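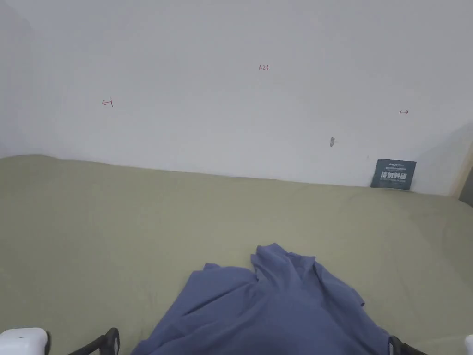
Home Notebook Bindery Collections Contact

Odness Mission Library, conservation workshop
Notebook entry, February, begun 9.40 a.m.

Work continued on the Gevon hymnal, the larger of the two books sent to us by the Wulleveck congregation. The text block was collated again before any sewing was attempted. It now stands at 848 pages, including the index of first lines, and the gap noted in the previous entry is confirmed: one leaf is missing from the Lent section. The congregation will be asked whether a loose leaf was kept back when the book was packed.

The old spine lining was removed with wheat starch poultice, left on for 40 minutes and lifted with the bone folder. Two sections near the front came away with it and will need guarding. The paste from batch 3 was too thin and has been discarded. Batch 2 should be used until a fresh one is made.

Inside the back board there is a handwritten order of service for a harvest thanksgiving, in pencil, with the psalm numbers altered at least once. It is to stay where it is. Colleagues are asked not to clean that board, even with a soft brush, until it has been copied.

The Khamphan prayer book was opened for inspection only. Its covers are sound. The litany pages are heavily thumbed at the lower corner – this is ordinary wear from use in worship and should be left alone. The ribbon has faded and is fraying, but the congregation has asked that it be kept.

Repair tissue for the hymnal: the lighter weight was tried on a spare leaf and took the paste well, though it cockled slightly under the blotter. A second trial will be made with less moisture and a longer time in the press.

Outstanding: letter to Wulleveck about the missing leaf; new paste; thread for the resewing, the unbleached linen if there is enough left on the reel. Hymnal back under boards at 4.15 p.m.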